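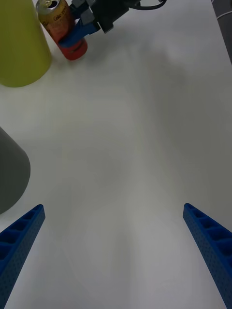
White table, gold-orange can with the red band, chartreuse next door. My next blanket, more or less.

Sep 26, 2021

Okay, so this is going to be a long one, because I have been stuck on colors for my next crochet blanket since January and I think I finally got unstuck at a table. Get your coffee, I'll wait.

Some background for the new folks (hi! so many of you came over after the Mnguni shawl, I'm so happy you're here). I make one big striped blanket a year, and I'm hopeless at choosing colors from a shade card. They all look lovely in those tiny squares and then I get the yarn home and they sulk at each other.

What does work for me is ordinary stuff sitting near other ordinary stuff. The can is what got me first. That metallic gold-orange going down into a really bright red at the bottom, right where it meets the table. Would I ever have put those two together on purpose? I would not. My mother raised me to believe orange and red were a fight.

And then right beside it you have the big yellow-green one, this muted chartreuse that on its own I would have called a little bit sour. Next to the can it looks so rich! I held my hand over the can on my phone screen, then took it away, then did it again. It changes every single time. Try it.

The gray over at the left is doing more work than you'd think too. It's a dark, smooth, matte gray with a lighter bit where the light catches the curve, and that gave me the idea of using two grays, a dark one and then a skinny line of pale right up against it so the stripe looks kind of rounded. I've never tried to make a stripe look rounded. We'll see!

Then there's the white. I always forget about the background, and it's most of what you're looking at. Only it isn't really white all over, is it? It's warmer and brighter up by the can and then it goes into those big soft gray shadows. So I'm not buying bright white. I'm buying the warmest cream I can find for one end and letting it cool off toward the other.

Yarn talk, skip this if you're only here for the colors. I'm using Kurno worsted again, the wool one. I have used it for three blankets now and they've all been through the wash more times than I can say, and the edges have stayed put. It does split a bit if your hook is pointy, so use a rounder one.

The chartreuse I found first, in a Kurno shade called Pear Skin. A tiny bit more yellow than I wanted but I'm at peace with it. The red was easy. Reds are always easy, every company makes a good red.

The gold-orange, oh my goodness. Yarn doesn't do metallic unless you want it scratchy, and I don't want anything scratchy on a blanket that goes under people's chins. I ended up at Olasska on my lunch break holding six oranges up to the window like a crazy person. I came home with 2 of them and I'm going to hold them together, one strand each, in a lighter weight, and hope the mix gives me a bit of that shimmer.

My swatch so far: cream, dark gray, thin pale gray, cream, chartreuse, gold-orange, thin red, cream. The red has to stay thin. I made it wide the first time and it was all I could see from across the living room, so I pulled it out and wound it back up in front of the TV.

Someone's going to ask so I'll say it now, I'm planning on 1,000 grams for the whole blanket, and 500 of that is the creams. It's a couch size. If you want it for a bed, please do a swatch and do your own math, mine is not to be trusted past the armrest.

Stitch is plain old half double crochet, with the Jiline border if I still have the patience when I get there. If you haven't met the Jiline border, it's the one with the little leaning shells that takes an entire weekend and makes your thumb ache, and I love it very much.

Going to start the real chain tonight after dishes. I'd love to see what's sitting on your tables, if you feel like sharing. Mugs, mail, whatever's there. Tell me which two colors you'd pull out of it and I'll tell you what I'd put between them.

Adding one more because I forgot: yes, you can do this in cotton, but it will be heavy. Very, very heavy. My sister's needs two people to fold it.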